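How Does a Store Plan for a Robot?
By Nuria Garrido
Posted 09/08/2024

Suppose a small store wants a robot that can put snacks on a shelf. Before anyone places an order, somebody has to sit down and work out the money. The plan for the money is called a budget.

Zusari is a store that sells snacks and other small things. The owners want a robot arm to fill their display stands in the morning. They have $4000 to spend this year on getting started, and they can't go over it.

The first thing to know is that one robot has many parts, and the parts may be sold separately. The arm moves around. The gripper is the hand at the end of the arm. A camera near the gripper helps the robot find things. The computer runs the program that tells the arm where to go. You also need a strong table, because an arm that wobbles will miss.

Zusari made a list. A used arm from a company called Wurnier costs $1154. A Zendar gripper with two fingers costs $646. The camera costs $444. Add those up and you get $2244. Take that away from $4000 and there is $1756 left for the computer, the table and everything else.

Picking the gripper took the longest. A gripper can open only so wide, and the things in a store come in many shapes. A candy bar is long and thin, and its wrapper crinkles. A box has flat sides that are easy to hold. A jar lying on its side can roll.

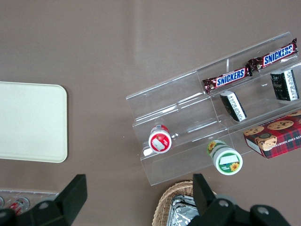 So the owners wrote down the widest thing and the narrowest thing they wanted the robot to pick up. Then they checked both numbers against the gripper's information sheet. They checked the heaviest thing too. If a box is too wide for the fingers, there are two choices: buy a bigger gripper, or let a person put that box out.

The stand matters as well. On a stand with steps, the top step is farther away and higher up than the bottom one. The arm has to reach it without bumping the steps in front. An arm's reach is printed on its information sheet, and you can check it with a tape measure before you buy.

Some costs come later. Finger pads wear out. Cables get bent. People need time to learn how to use the robot safely, and that time has to be paid for. Zusari is keeping part of the leftover money for repairs until January, when the owners will look at the budget again.

Try it yourself

Choose five things from your kitchen, such as a spoon or a box of cereal. Measure how wide each one is. Now pretend your gripper opens only as wide as your thumb is long. Which things could it pick up? Make a list, and put a star next to anything you would need a bigger gripper for.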